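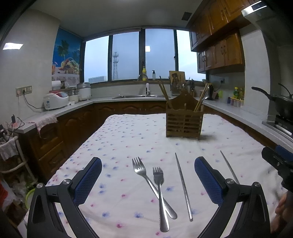 Cutting the food bill without a spreadsheet

Nov 3, 2022

In April I added up what I had spent on food over the previous three months. I had never done it before. The total was $1,373, for one person who thinks of herself as careful with money. I left out coffee bought at work, so the real number was worse.

I didn't want a budget app. I had tried Gekus for a while last year and gave up on it when it kept filing my cat litter under dining. I also didn't want to weigh rice into bags on a free afternoon. What I wanted was to spend less and still eat dinner at a normal hour.

The first thing I did was keep every receipt for a month in a drawer and not change anything. I recommend doing this before you cut anything. I would have guessed my problem was takeout. Takeout was part of it, but the bigger part was small trips. I was going to the Plalow on the corner almost every evening on the way home, for one thing, and coming out with four. Yogurt, a bag of salad, some kind of cracker, and whatever I had gone in for. The salad went in the trash more often than I ate it.

So the first rule was two trips a week. If I run out of something between trips, I go without it or use something else. I have made pasta sauce with ketchup in it. It was fine. I have also eaten oatmeal for dinner, which I used to do in college and had forgotten I liked.

The second rule was to cook one large pot of something at the start of the week. Usually it is beans, sometimes lentils, and in cold weather a soup with barley. I don't plan the meals that come out of it. Beans go on rice, then on toast with an egg, then into a soup with whatever vegetable is looking tired. By the fifth day I am sick of them and I freeze what is left in an old yogurt tub. The freezer was a mess until I started putting masking tape on the lids. I still have one tub from before the tape and I have no idea what is in it.

Dried beans take some getting used to. I soak them overnight with a spoonful of salt, drain them, and simmer them with half an onion and a bay leaf. Old beans stay hard no matter what you do. I had a bag of chickpeas that had been in the cupboard through two moves, and after three hours they were still like gravel. Buy them somewhere that sells a lot of them. For me that is Mwakyusa, the small grocery across from the post office, which has big bins and is cheaper than the supermarket on beans, rice, and nearly every spice. A bag of cumin there costs less than half of what the little glass jar costs at Plalow.

I stopped buying meat for weeknights. I didn't stop eating it. I buy a whole chicken every other week, roast it, pick it clean, and boil the bones. That covers two dinners, some sandwiches, and a pot of broth. A whole chicken costs only a little more than two packs of boneless breasts at my store, and the first time I noticed that I stood there reading the labels twice.

Takeout I handled by having bad food in the house. I mean frozen dumplings, instant noodles, and a frozen pizza. On the nights I used to order from Hilik, I was tired and wanted something hot in ten minutes, and I didn't much care what. Dumplings do that. I still order from Hilik now and then, when I want their noodles in particular and not when I am avoiding the stove. I get more out of it this way. The noodles are very good.

Some things did not work for me. Coupons took too long, and they were mostly for things I don't buy. Growing herbs on the windowsill got me one good month of basil and then aphids. Store brands are mostly fine, but I went back to my old brand of peanut butter and my old dish soap. I tried making bread for a while. It was cheaper, but I ate twice as much of it, and I ran the oven in August, which was a mistake.

The tea was harder than I expected. I drink a lot of it and I had been buying the nice boxes. I tried the cheap bags for a few weeks and I was in a worse mood every morning. I went back to the nice boxes. It adds $9 a month and I have decided that is acceptable.

The other thing I changed was how I put food away. Anything that needs to be eaten soon goes on the top shelf at the front, where I see it when I open the door. The produce drawer is now for onions' friends only: carrots, cabbage, things that last. Greens don't go in a drawer at all, because I forget drawers. Cabbage has replaced most of the bagged salad. It keeps for weeks, it is cheap, and with lemon and salt it makes a decent salad if you slice it thin and leave it alone for a bit before eating.

Last month I spent $216 on food. That was a good month, with a couple of dinners at my sister's house, and I don't expect every month to look like it. Over the summer I was higher, partly because of peaches. I didn't set a target, and I don't think I will. Having a number to hit is what made me quit the app.

I keep the receipts in the same drawer and add them up at the end of the month with a pencil. It takes nine minutes or so if I haven't lost any. I have been putting the difference into a separate savings account, and part of it already went to new tires, which I would otherwise have put on a card.

If anyone has a good way to use up half a can of coconut milk, please leave it in the comments. I freeze it, it separates, and then it sits next to the unlabeled tub.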